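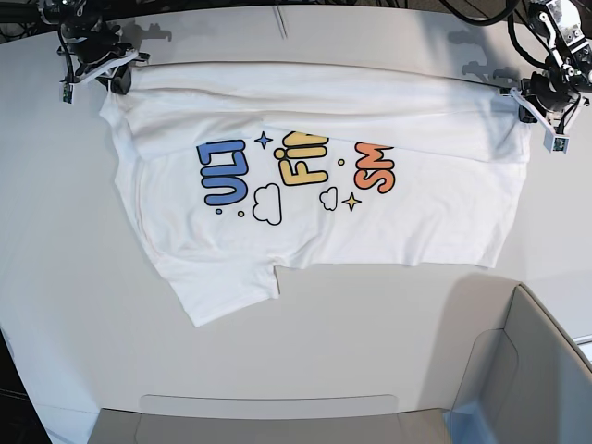
**How long does it take to get a shirt order from you?**

Two weeks from the day you approve the artwork. I know, I know, the big websites will do it in three days, but I print everything myself in a garage in Mudcombe and the ink goes on one color at a time. July is the worst month (every family reunion in the county wants matching tees), so add another week if you're ordering then.

**What's the smallest order you'll take?**

Five shirts. Below that, setting up the screen takes longer than the printing and I'd have to charge you a silly price. If you only want one shirt for your brother's birthday, try Drivevex over by the car wash. They do single transfers while you wait and they're very nice about it.

**And the biggest?**

I did 2000 once, for the Belalau swim meet, and my arms have never forgiven me. I'd do it again, but please call me first!

**Can I send you a picture I found online?**

If you drew it, paid for it, or have permission to use it, sure. If it's a cartoon mouse, no. Photos are tricky anyway – screen printing likes solid shapes, and faces tend to come out looking like a weather map.

**What kind of file do you need?**

A vector file is best (the name usually ends in .ai, .svg or .eps). A big clean PNG works too. Ineke Kramer does my artwork cleanup two evenings a week and she can rescue most things, including a logo somebody sent us as a fax. Cleanup is $70 flat, and I'll tell you before we start if you need it.

**Will my design crack in the wash?**

Not for a long time if you treat it kindly. Wash it inside out in cold water and skip the hot dryer. I have a Boersma Hardware shirt from my very first batch that I still wear for mowing, and the letters are all there, though the collar has seen better days.

**Can I iron it?**

Iron around the print or turn the shirt inside out. Never put the iron right on the ink, it gets soft and sticks, and then you have ruined a shirt and an iron.

**Do your shirts shrink?**

Cotton ones do, a little, mostly in length. If you're between sizes, go up. I keep one of every size in the garage and you're welcome to come try them on, just text before you drive over.

**Can I bring my own shirts?**

Yes, as long as they're new and washed once without fabric softener. Bring a spare or two, please. Misprints happen to me like they happen to everybody, and I can't replace a shirt I didn't buy.

**How do I pay?**

Half when you approve the artwork, half at pickup. Cash, check or card are all fine. Schools can pay the whole thing at pickup.

**Where do I pick up?**

62 Mill Lane, the green side door, any time after 4 p.m. Knock loudly – the dryer is noisy and I usually have the radio on.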